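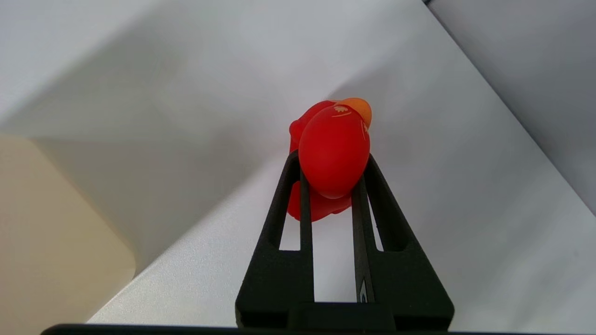

April, notebook 10 – white box, small objects

Started 9.40, later than planned, the leader arm had lost its zero again. Rehomed it twice. Second time it held.

Object today is the red duck only. Roya Shojaei wants one object done properly before we start mixing, and after last month's mess with the Rellwood set I agree with her. Target is 100 good episodes, each one pick from the floor of the box, lift, hold, put back down. No throwing it in the tray, that is a separate task and gets its own prompt.

Prompt text, exactly this, no capitals: pick up the red duck and hold it. Whoever typed "grab ducky" in the last lot please don't. The loader treats every new wording as a new task and I spent an hour on Jalali merging them by hand.

Stopped for lunch at 52 kept. Discards are in the log with a letter each: s for slip, t for teleop lag, o for operator (me, mostly). Keep the slips in their own folder – Roya thinks we can use them for the recovery stuff later. I'm less sure but disk is cheap.

Things I noticed while driving:
– rubber is grippy, so the temptation is to squeeze too hard. Close until it stops moving, then leave off. Over-squeezed ones look fine in the video and awful in the force trace.
– I always come in from the same side. Bad habit. Did the last ten before lunch with the start pose changed each time, slower but better data.
– pause at the top of the lift wants to be a full two seconds, the trimmer eats anything shorter
– wrist view exposure is still on auto. Should be locked. Will lock it tomorow and note the value on the Hikmont sheet.
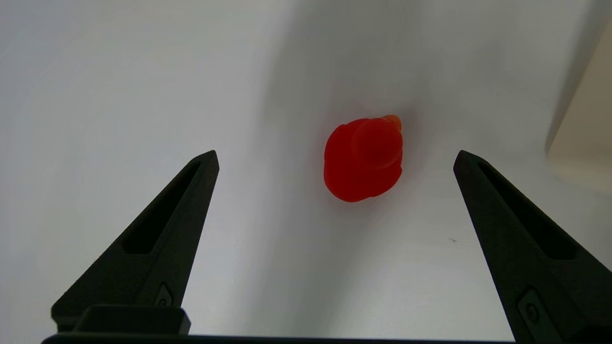
APPROACH / START POSES

Fingers fully open before coming down, duck between them in the wrist view but still out past the tips. Doesn't need to be dead centre, I'd rather it wasn't every time. Turn the duck between episodes as well, beak away, beak left, beak towards the arm. Write the heading in the log or it's useless for the split.

Episode 3402 has a bad timestamp, joint states run ahead of the wrist video. Marked it, not deleted. Check the ones either side befor the upload.

Afternoon: Colow machine was busy so no test training run. Carried on collecting till the leader arm started drifting again at ten to four. Need a new grub screw for the elbow, the thread on this one's gone.

To do – lock exposure, order screw, copy the morning's episodes over, ask Roya which split she wants for the headings.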